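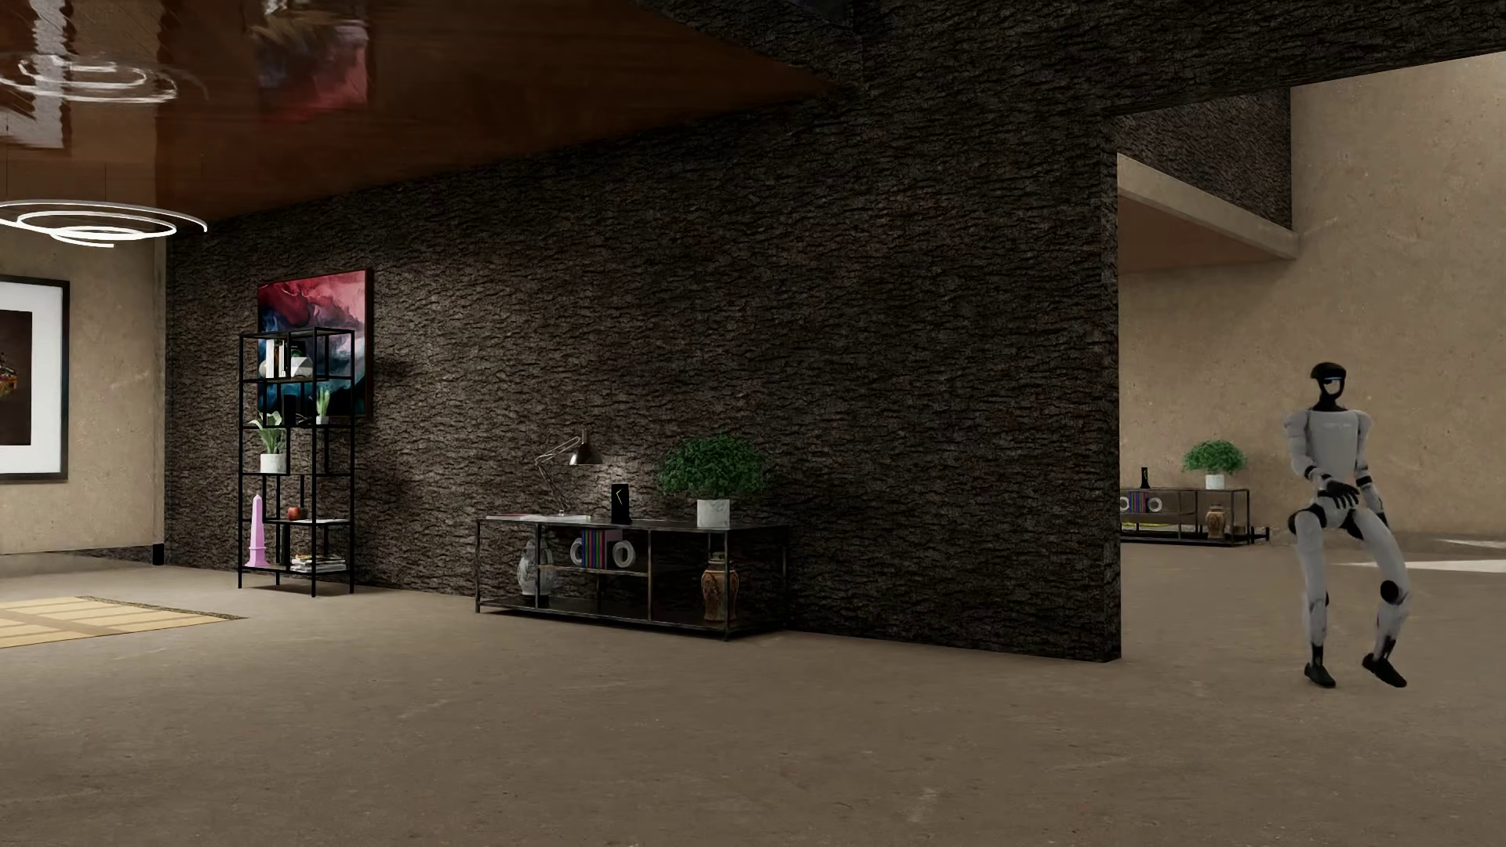 Visit report: Skukonon teleoperation lab, Trerkwood

I spent a day at the Skukonon lab in Trerkwood on Apr 18, 2025, at the invitation of Narendra Nishad, who runs the demonstration group there. The purpose was to see how they teach household tasks to a humanoid by remote control, and to compare it with the hand-guiding we do on our own arm. Savita Tripathi came along for the afternoon.

The building is a former print works. The ground floor has the physical robot and a padded area; the operator stations are upstairs. Most of the group's work starts in simulation, so we went upstairs first.

Operator station

An operator wears a headset and a pair of tracked gloves and stands on a rubber mat. The head, wrists and fingers are tracked. The legs are not. Walking is commanded with a foot pedal, and a balance controller decides where the feet go. Nishad considers this the main compromise in the system, and I agree with him. An operator who leans forward to reach for something expects the robot to lean as well, and what it does instead is bend its knees and shift a foot outward. New operators overcorrect for the first hour.

The simulated room that was loaded when we arrived is called Flomari. It is a furnished living space with a hard brown-beige floor, a long dark wall, a tall open shelving unit and low metal consoles carrying books, vases and potted plants. The robot is the grey model with the black domed head and black hands, and it stands to one side past the end of the wall with its knees bent.

I asked why the room has so much in it. The answer was that an earlier version had a bare table and a single block, and policies trained on it reached for the right place only when nothing else was near. In Flomari the target may be a book standing in a row or a vase on the bottom shelf of a console with a metal post in front of it. The second case is hard. The operator has to bring the hand in from the side, and the wrist tends to hit the post.

Recording a task

A task is recorded in takes. The operator says "start," performs the motion, says "stop," and marks the take as keep or discard. Takes longer than 12 seconds are split automatically. The kept set for the book task was 499 takes in January, and the target is 2000. Discards are stored too, but they are not used for training at present.

I was given eight takes at the book task. Two were kept. My faults were the usual ones:

Closing the fingers before the palm was square to the spine.
Pulling straight back, which drags the next book out as well.
Turning my head away during the grasp. The head view is part of the recording, so a take where the operator looks elsewhere is of little use.

There is a delay between the glove and the hand. It is short, but I noticed it on small finger motions. Tripathi, who had used a Tiongson exoskeleton rig before, found the gloves lighter and less precise. She missed having resistance at the elbow. With gloves alone the operator feels nothing when the forearm touches furniture, and a contact warning on the headset display is a poor substitute.

Hand guiding downstairs

On the physical robot, short arm motions can also be taught by hand. The legs are locked, the arm is set to a low-stiffness mode, and a second person stands at the stop button. You hold the forearm, move it through the motion, and the joint positions are logged. It is quicker to learn than the gloves. It also puts the teacher's body in the robot's view, so the camera data from these sessions cannot be used directly. The group replays the joint log afterward with the teacher out of the way and records the cameras on the second pass.

Replay drifts when the object has been put back slightly wrong. They use tape marks on the table. We do the same and have the same problem.

Points to follow up

Ask Nishad for the glove calibration procedure, which took less time than ours.
Try the two-pass replay on our arm with the camera mount moved.
Find out whether the discards will be released with the rest of the set.
Book a second visit when the stair task is running. It was down for a controller update.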